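Sorting the play kitchen, part 3

The play food had outgrown its shelf, so I gave it a proper table and a rule: fruit goes on a tray, bowls stay out where they can be reached. The banana is the awkward piece. With the peel open it takes up far more room than a closed one.
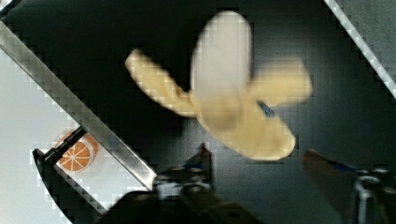 Savita Vashisht suggested sorting by size – I tried it for a week in January and went back to sorting by type. Bowls are the exception. Green and light blue are kept apart, as they don't nest.

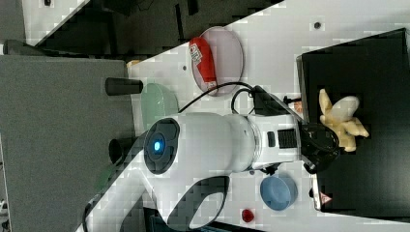
Ketchup lives on a plate. It rolls less there, and the plate has no other job. Small red fruit is still unassigned. 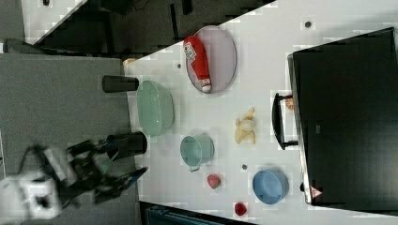 Does the peeled banana need its own container? A shallow bowl is enough, provided the flaps are folded in first.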